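Nolstead Household Skills Project
Interim report to the Asamoah Fund, covering the period to the end of July

1. Summary

The project has completed the first two of its planned stages. A total of 346 household items have been sorted, cleaned and entered in the register, against a target of 800 for the full grant period. Spending remains within the agreed budget, and no change to the grant conditions is requested.

2. Work on glassware and tableware

The tableware strand deals with the storing, hanging and clearing away of drinking vessels and small kitchen goods. Goblets were chosen as the first group, as their stems and wide feet call for more care than ordinary tumblers. The plastic sets bought from the Distley supplier have proved suitable for repeated handling, and their bright colours make it simple to record which piece has been placed and which is still to be hung.

Storage is on a gold wire rack with curled arms, fixed to an orange wooden base. Goblets are hung upside down with the foot uppermost, and those waiting their turn are stood upright on the table beside the rack.
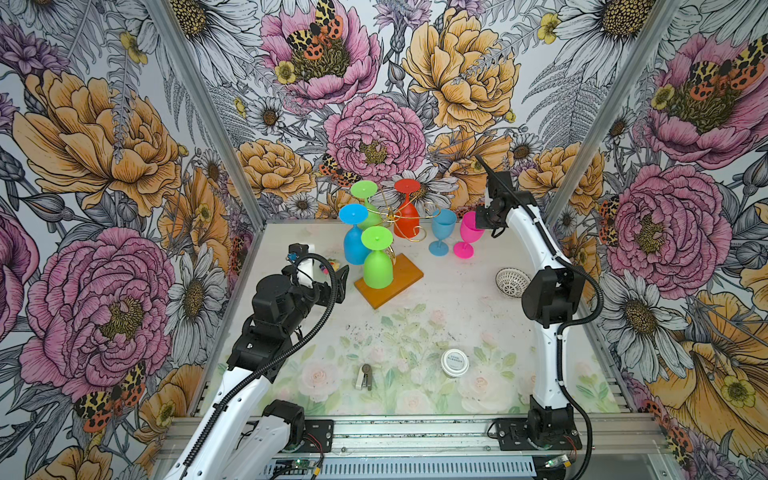
Written guidance for this strand has been revised twice. The current version asks that the lower arms of the rack be filled with care, as a goblet hung at the front can come very close to the base. It also sets out how small articles that share the table, such as a strainer, a lidded jar or a stapler, are to be put away once the glassware is finished - an area the first version left out.

3. Premises

The tabletop covering, a pale rose pattern, is showing specks and smudges and will be cleaned or replaced before the next stage. The floral wallpaper will be kept as it is. Storage at Prurkdale remains tight, and 35 boxes have been moved to the upper floor.

4. Next stage

Work will move on to cutlery and serving dishes, for which 41 items have been set aside. The Saturday sessions will continue at their present length. A revised spending forecast will be sent with the next report - the Fund's comments on the layout of the last one have been noted.

Submitted by Kvido Koubek, Project Manager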